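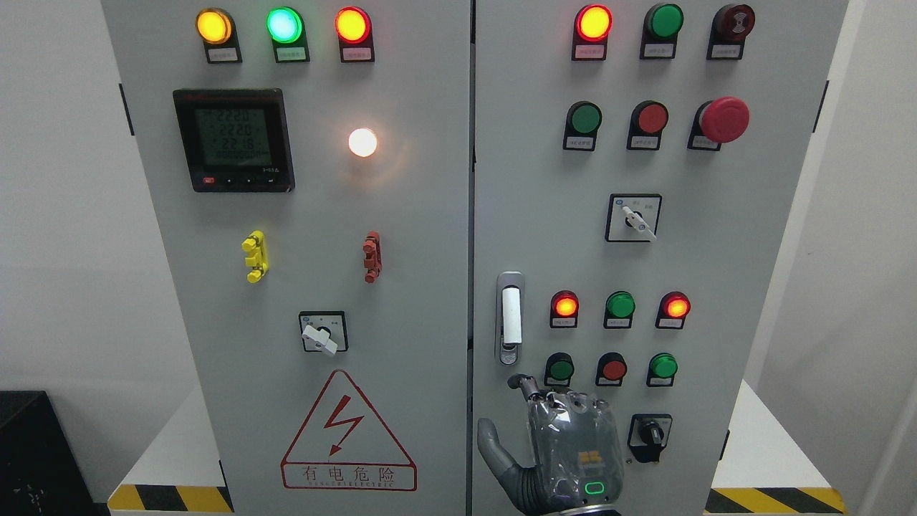 Faut-il encore mettre des voyants et des boutons sur la porte d'une armoire électrique ? Oui, et plutôt trop que pas assez, à condition que les étiquettes se lisent debout, à un mètre, sans lunettes.

Je sais, la mode est à l'écran unique. Chez Moltden ils ont tout passé en tactile en octobre, les portes sont lisses, c'est très joli. Un menu, un sous-menu, un mot de passe. Pour savoir si on a les trois phases. Trois phases ! Une lampe par phase et l'affaire est réglée depuis le fond de l'atelier.

Signe Skjelbred, qui m'a appris le métier, touchait à peine aux armoires. Elle regardait. Jaune, vert, rouge, puis l'afficheur, puis le sélecteur. Quatre secondes. Folke Bråten me répond que les lampes grillent, que ça coûte, qu'il faut percer. D'accord pour percer. Mais chez Vasilakis on a 56 armoires à l'ancienne, et le budget lampes de l'année tient dans un repas au resto. Un écran mort, par contre, c'est la ligne arrêtée et un devis.
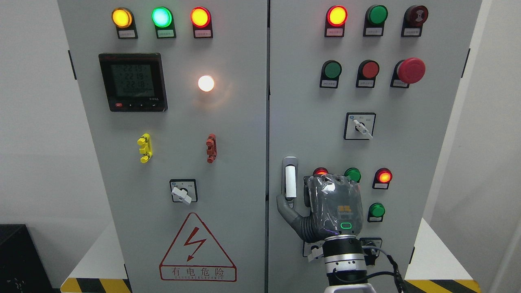
Reste le vrai problème, les étiquettes. Petites, blanches, imprimées minuscule, parfois posées par quelqu'un qui n'ouvrira jamais cette porte. On dépense 600 euros de boutonnerie et on rogne sur le texte. Résultat, chacun apprend par coeur - le deuxième en partant de la gauche, pas celui d'à coté - et le jour où l'ancien est en congé, on hésite devant un bouton. Hésiter devant un bouton, moi, j'aime pas.

Et les couleurs. Un rouge qui veut dire « phase présente » sur une porte, « arrêt » sur celle d'après, « défaut » dans le local du fond. Il y a des normes, on les lit, on les range. Le projet Fleseo devait harmoniser tout ça chez nous, on attend toujours la première réunion.

Donc ma position, vite fait. Garder les voyants. Garder les boutons, les vrais, ceux qui s'enfoncent avec un gant. Doubler la taille des étiquettes, quitte à espacer les rangées. Et l'écran si vous y tenez, mais à coté, pour les historiques et les courbes, la ou il est bon.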